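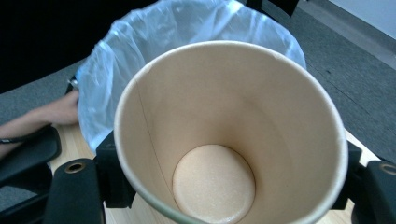 Imani Nakamura would like it known that the bins were never the bad part of the job. The bad part, she told the staff meeting in June, was going round the third floor a second time at half past five when you had already done it at four. She was answering a question from the Ziltari end of the table, where someone had called clearing cups "the work no one wants", and several of the cleaning team agreed with her.

It was a useful correction, and it has changed the order in which the clearing work at Skotilach House is being handed over to machines.

The original plan had the Cidon unit starting with bin liners. That has moved to the back of the queue. Used cups now come first: picking a paper cup up off a desk or meeting table, checking that there is nothing left in it, and dropping it in a lined bin without knocking the bin over or dragging the bag in after it. A thin cup buckles if it is held too hard and slips if it is held too lightly, so most of the early sessions are done with the hand-held gripper. One of us works it, and the recordings go to Sanna, who are building the software.

Nineteen people have put their names down for the gripper sessions so far. Each session lasts 20 minutes and counts as paid time, including for agency staff, who were left out of the first notice by mistake. Anyone who was told otherwise should speak to the facilities desk and the hours will be put right.

What changes for the cleaning team

The second evening round on floors two and three stops once the unit is running. The four o'clock round stays as it is. Nobody's contracted hours go down. The time saved, 60 minutes a shift across the team, goes to the kitchens and the stairwells, which have been behind all year. The stairwells will stay with people, as the unit cannot manage steps.

Shift leads asked who empties the bins the unit has filled. For now the answer is the same person as before, on the same round. They also asked who gets called if it stops in a corridor. That will be the facilities desk until seven in the evening and building security after that. Cleaners are not expected to move it or restart it, and it won't appear on anyone's checklist.

What changes for everyone else

Please empty your cup before you leave it. Half-full cups will be left where they are — the unit is set to skip anything with liquid in it — and they will then be waiting for whoever comes round in the morning. Mugs from home should go back to the kitchen. Lids can stay on or off for the moment, though Sanna may ask for a change later.

Two points from the meeting are still open. The union reps want a written line on what happens to the footage from the gripper sessions, particularly where hands and desks are visible, and the draft we have had back does not yet say how long it is kept. There was also a request for training so that cleaners who want to can move on to looking after the unit, with the pay grade to match. Management has agreed to the training. The grade is still being discussed.

Gripper sessions run in the small meeting room beside the post room. Sign up on the sheet at the facilities desk, and bring your pass.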